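Hallum Paper & Gift is looking for a part-time catalog writer, which is a grand title for somebody who looks at small boxes and says what they are.

We sell stationery, candles, puzzles and a worrying number of tins. The current catalog runs to 3,877 items, and roughly a third are described as "nice box." We'd like to do better.
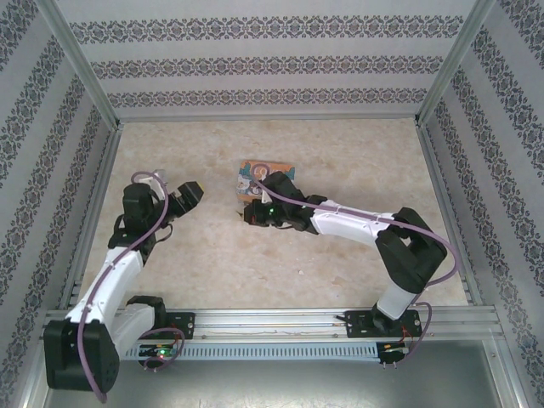

*A small illustrated box in orange, teal and white.*

## What you'd be doing

- Writing short descriptions for the Cusine and Jitaru lines, 40 words at most. Adjectives come out of your allowance.
- Checking sizes against the supplier sheets, then against a ruler. The ruler wins.
- Copying down whatever is printed on a lid, exactly as printed. "All dreams come true" goes in as written, even if you have doubts. 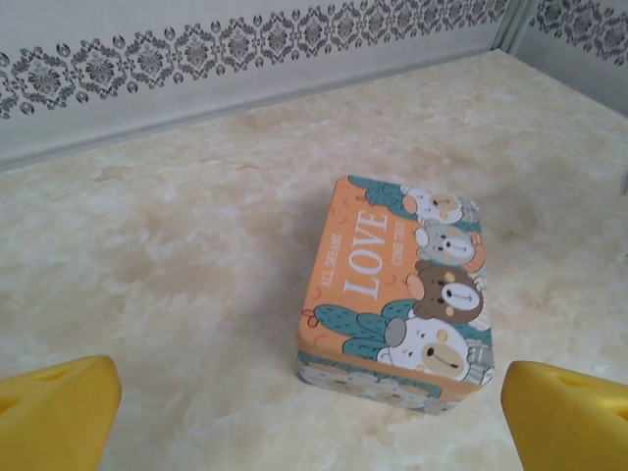
## What we're after

You spell well and don't mind being edited. You can tell teal from turquoise, or at least argue for your choice politely. Shop experience helps. A half-finished novel is fine – we have several on staff already.

You'll need to learn Pikar, our stock software, which takes four days to learn and somewhat longer to forgive.

## Hours and pay

Four mornings a week, 7 a.m. start, through July and possibly beyond if the fall candles arrive as threatened. Paid hourly, every two weeks, plus a staff discount you'll regret using.

## How to apply

Pick any container in your home and describe it in 40 words. Bring that and a one-page résumé to the front counter, or leave both in the mail slot after closing. Please don't bring the container – we have no more shelf space.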